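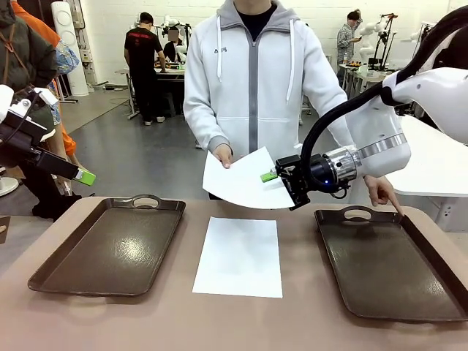
Ustyna Lysenko: Reopening this one. The handover rule says the person lets go once the gripper reports a hold, and with single sheets that report can't be trusted. On cell 2 we got "hold OK" on 12 of 25 attempts with nothing between the fingers. Please don't close it again as operator error.

Status changed: Closed to Open
Component: Handover / paper and tray task
Affects: Kerlow cell 2, Vosix controller

Support, first response
Read the log. The hold report comes from finger position only. At the default setting the controller treats anything under 2000 counts of remaining travel as an object. One sheet of paper is thinner than the play in the linkage, so closed on paper and closed on nothing read the same. The written rule was taken from the tray handover, where this doesn't come up.

Please try the following and post results:
1. Re-zero both grippers with the fingers empty.
2. Set the hold check to position plus motor current.
3. Run 20 handovers with one sheet, then the same with two sheets.
4. Keep the speed limit at the shared-space setting for all of it. Don't raise it to save time.

Ustyna Lysenko: Done, steps 1 to 4. One sheet, false hold twice. Two sheets, none. Better, but two is still too many if the rule tells a person to let go on the report alone. Also, operators are putting a hand near the tray to point at the target while the arm is live. The Tudier site rules allow hands in the shared area but say nothing about pointing while a gripper is closing. I'd like that written down one way or the other.
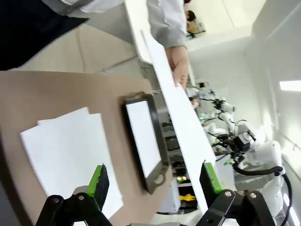

Wrist view, cell 2: paper and tray on the table, board held by hand.

Support, second response
Agreed on both points. Proposed wording for the cell sheet, section 4:

4.1 The person keeps hold of the item until the arm has made its short test pull and stopped.
4.2 "Hold OK" on the screen does not count as permission to let go.
4.3 No pointing or reaching past the fingers while either gripper is moving. Give the target by voice or before the start.
4.4 Stiff items such as boards follow 4.1 as well.
4.5 A second person may help only after the operator has pressed pause.

The test pull is already in the Skála motion library. It was switched off in the April update. Turn it on under Handover, Options, and restart the controller.

Ustyna Lysenko: Test pull is on. Repeated the single-sheet run, no drops. It adds a bit of time per handover and I can live with that. Section 4 printed and put up at the cell on 2026-05-20. The old sheet is still up at cell 1, will swap it when that cell is free.

Status changed: Open to Pending
Waiting on: cell 1 sheet, default value for the hold check in the next release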